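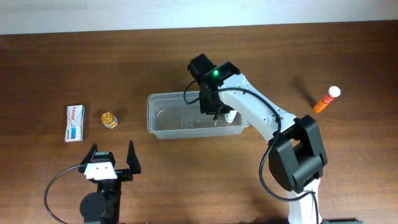
Figure 5.1 An arm reaching into a clear tub, with small packaged goods on either side and a second gripper open at the left.

Chapter 5
Teaching by Demonstration

5.1 Why show instead of write
5.2 Leading the arm by hand
5.3 Driving the arm from a distance
5.4 What gets recorded
5.5 Good and bad demonstrations
5.6 Cutting and labelling
Exercises and further reading

In Chapter 4 we moved an arm by writing down where it should go. We gave it a list of positions, told it how fast to travel between them and when to open and close the gripper, and it did the same thing each time we pressed start. For a part that always arrives in the same place, that's still the best way to work. Many machines in daily use do nothing else.

The method gets awkward as soon as the goods move about. Take a small carton that has to go into a tub. If the carton is standing on its end, the fingers can come down on either side of it. If it's lying flat they need to come in at another angle, and if it's lying across the corner of the tub they may have to push it a little before there is anything to grip. You could write a rule for each of these cases. You would then find a case you hadn't written a rule for, and add another, and after a few weeks the program would be long and hard to change.

A person asked to do the same job doesn't work from rules like these, or at least can't tell you what they are. Ask a packer how she picks a jar up by its lid and she'll probably pick one up to show you. This chapter is about making use of that. We let a person do the task through the robot, record what the robot's joints and cameras went through, and use the recording later as the thing to be copied.

5.1 Why show instead of write

The word demonstration has a fairly narrow meaning in this book. It's one complete run of a task, from an agreed starting position to an agreed end, carried out on the robot by a human operator. Watching a person do the job with bare hands can also be useful, and Chapter 9 deals with it, but a human hand and a gripper with two fingers are very different tools. A grasp that's easy for one may be impossible for the other. When the operator works through the robot, every movement in the recording is one the robot is known to be able to make.

There are two common ways of doing this. In the first, the operator takes hold of the arm and moves it. In the second, the operator moves something else and the arm follows. Both have been in use for a long time, and most workshops end up with a strong preference for one of them.

5.2 Leading the arm by hand

Hand guiding, also called kinaesthetic teaching, needs an arm that can be pushed. The motors are set so that they hold up the weight of the arm and little more. You take hold of it near the wrist, move it to the goods, close the gripper with a button or a pedal, and carry on.

It's easy to learn. At the Vimemden training rooms in Zotcombe, where much of the material for this chapter was put together, new students usually start with hand guiding and get a usable run on their first morning. You feel the table through the arm when a fingertip touches it. You also feel the joint limits, which teaches people more about reach than a diagram does.

The drawbacks appear when cameras are added. The operator's hands and sleeves get into the view, and a program trained on those pictures may come to depend on them. Two arms are also hard to lead at once, as anyone who has tried to steer one with each hand will know. The elbow tends to be left behind, and the recorded path then includes tugs and pauses which belong to the operator's grip and have nothing to do with the task.

5.3 Driving the arm from a distance

In remote operation the person stays clear of the working arm. The simplest version uses a gamepad or a 3D mouse. This is fine for slow, straight moves and tiring for anything else, as turning the wrist while lowering the hand means thinking about several controls together.

A leader and follower pair is more natural. The leader is a light arm with the same layout of joints as the follower, though it's often smaller. The operator moves the leader, its joint angles are read many times a second, and the follower is told to take up the same angles. With one pair for each hand, a single operator can hold a container steady with the left gripper and fill it with the right.

What the operator loses is touch. Unless the leader has motors that push back, nothing in the hand changes when the follower's fingers meet the side of a tub. Operators make up for this by looking, and they look harder than they expect to. Thin clear plastic is a good test, as its walls show up mainly as bright lines that shift when the view shifts. Beginners tend to come down too close to the wall and catch the rim. After some practice they learn to enter near the middle and then move sideways inside the tub.

Delay matters too. If the follower lags behind the leader by a small and steady amount, most people adapt without noticing. If the lag varies, they start to move and wait, move and wait, and the recording fills up with stops. Check the link before a session and again after any change to the cabling. Leave enough slack at the wrist for the full turn of the joint, and make sure a loop of cable can't drop across the goods.

5.4 What gets recorded

A recording is a set of streams that share one clock. The joint angles and the state of the gripper form one stream. The commands sent to the arm form another, and these aren't the same as the angles, since the arm never follows its commands perfectly. Then there are the cameras.

Most set-ups have at least one camera that looks over the whole table and one on each wrist. The overview tells you where the goods are in relation to each other and where each arm is. It's poor at the last few centimetres, where the gripper itself often hides the thing being picked up. The wrist camera is good at exactly that distance. Its view moves with the hand, so the fingers stay in the same part of the picture while everything else slides and grows as the hand comes down.

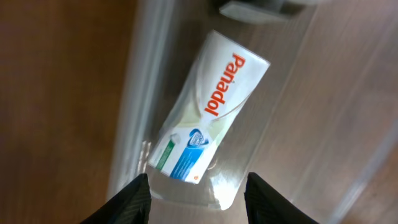 Printing on a carton is a help at this range. A brand name in large letters gives the program strong edges to follow even when it's upside down, and a coloured band near one end tells it which end is which. Glare does the opposite. A reflection lying across the face of a box can wash out the middle of it, and the reflection will move when the hand moves while the box stays put. Don't try to remove every reflection from your training room. If the finished system is going to work under bright lamps with glossy tubs, the demonstrations should include both.

Before you record, write down the start and end of the task in a sentence each. "The carton is lying inside the tub and both grippers are open and clear of it" is a good end. "The carton is packed" isn't, as two operators will stop at different moments and the recordings won't match.

5.5 Good and bad demonstrations

A good demonstration is smooth, complete and a little slower than the operator could manage. It doesn't have to be elegant. Maj-Britt Dahlgren, who taught the course on which this chapter is based, had her students drive as though a stranger would have to copy the movement afterwards from the video alone. That cures most of the fidgeting.

Variety matters as much as quality. A student who records 20 runs with the jar on the same spot has mostly recorded one run. Move the goods between runs. Swap left and right. Stand a box up, then lay it down. Change the order in which things are picked, unless the order is part of the task.

Mistakes need some thought. If the gripper misses and the operator backs off, lines up again and succeeds, keep the run. The program will miss as well one day, and this is how it learns what to do next. If the operator knocks the tub off its place and reaches in to put it back by hand, throw the run away. The robot can't do what the hand did.

The Oosthuizen set, which is used in the exercises from here on, contains 3,000 recorded runs of table tasks with small household goods. When Orsolya Gál went through it for this edition she took out 221 of them, mostly because the operator had started moving before the recording began. It's a dull fault and a common one. Hold the arms still at the start position, begin the recording, and only then move.

5.6 Cutting and labelling

Long runs are easier to use when they're cut into steps such as reach, grasp, carry and release. The cuts can be made by hand in Clerkudura or a similar viewer, with the joint stream shown under the video. A change in the gripper state is the natural place to look first. It won't catch everything, because a gripper can close on nothing, so check each cut against the wrist camera.

Write labels in plain words and keep to one word for each thing. If a container is a tub in one label, a tray in the next and a box in the third, and there is also a medicine box on the table, whoever uses the set later will have to sort it out run by run. Section 5.7 in the online supplement gives the word list used with the Oosthuizen set, and you'll need it for Exercise 3.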